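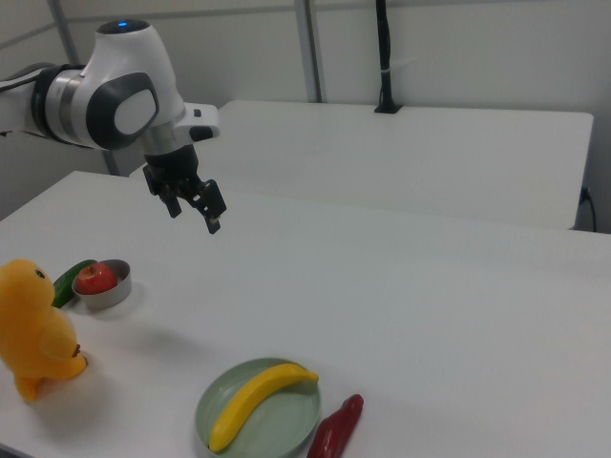

A robot arm with a two-finger gripper above a table set with a toy duck, an apple in a steel bowl, a cucumber, a banana on a plate and a chili pepper.

Bridia is a method for teaching a robot arm to move household objects in response to short written instructions. It was developed at the Hastano laboratory by a group led by Ha-rang Joo, and is mainly used in research on pick-and-place tasks.

Method

A person guides the arm through each task while the joint positions and camera views are stored. A training set holds 400 of these recordings. The model is first trained on all of them together, then adjusted on a smaller group in which the same objects have been put in new places. At run time it receives one camera view and one instruction, such as "put the banana in the bowl", and plans a short stretch of movement before looking again.

Objects are chosen to differ in shape and softness. Plush toys, fruit, vegetables and plain dishes are common.

Results

In the main trial, each instruction was tried nine times with the objects moved between attempts. Bridia finished more tasks than Narnex, an earlier method from the same laboratory that plans the whole movement at the start. The gap was widest for long, thin objects, which Narnex often gripped too near one end. Both methods did poorly when one object partly hid another.

A later trial in October added two instructions that were not in the training set. Bridia completed one of them reliably.

See also: Narnex; Khokhar grasp test

Last updated 20 March 2025
Contact the editors | Copyright and reuse | Back to top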